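Folby Open Day - Demonstration Hall Walk-Through
Checklist with inspector's comments
Carried out the Sunday morning before doors, then updated in the afternoon once visitors were in

Thank you to everyone who came in early to let me poke around under tables. I know my comments run long, and I hope you will forgive me, as I would much sooner write too much than have somebody at the next open day wondering what I meant by "see note."

1. Entrance and main aisle
Aisle clear and wide enough for two strollers to pass - OK
Exit signs lit - OK
Floor cables covered - FIX, DONE
Comment: The cable by the welcome desk had a lovely new cover on it, but the last stretch near the coat racks was only taped. It has a proper ramp now and I walked over it in my worst shoes without a stumble.

2. Floltgate station (live arm, box stacking)
Barrier in place on all open sides - OK
Emergency stop tested from both ends - OK
Stand-off line marked on floor - OK, 60 inches
Loads within the posted limit - OK
Comment: The arm stopped promptly each time I hit the button, and I hit it more often than the crew would have liked. Please keep the spare boxes behind the table and out of the aisle. A small boy had already found them by lunchtime and was building a very respectable tower.

3. Nomura station (live arm, sorting)
Barrier in place - OK
Guard panel screws tight - FIX, DONE
Attendant present whenever power is on - OK
Comment: One screw at the back turned with my fingers. I'd like it added to the morning round. The attendants here were wonderful with the school groups, and I heard the same question about whether the arm gets tired answered kindly every single time.

4. Idgate station (kitchen tasks, simulation on the big screen)
Screen stand stable and weighted - OK
Visitor controls wiped down between groups - OK
Power strip off the floor - FIX, OPEN
Seating clear of the exit - OK
Sign saying "simulation" readable from the back row - FIX, DONE
Comment: There is no moving machinery for the public to get near at this one, so my notes are mostly about chairs and cords. The task on show is the countertop oven, with the gripper open in front of it and the door still shut when the session starts.

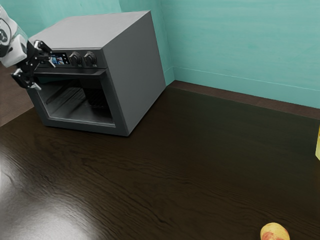 I would still like the presenter to talk about safe distance here, even with everything on a screen, as families tend to go straight from this bench to the live arms and the children arrive there full of confidence. A minute on what the barrier is for would be plenty. The power strip is still lying under the front row, and I have asked for it to be hung from the table leg before the next opening.

5. Crowd and general
Headcount kept at the door, limit 275 - OK
First aid kit stocked and signed - OK
Extinguisher in reach of every station - OK
Quiet room open - OK
Comment: We handed out up to 500 wristbands over the day and the hall never felt tight, thanks to the timed entry. Do keep that. The gap between groups was 5 minutes and I think it could be a little longer - the attendants barely had time for a sip of water.

Still open
Power strip at Idgate
Guard screws at Nomura to go on the morning round
Longer gap between groups, to be decided before July

Result: passed, with the open items to be checked again before the next visit day.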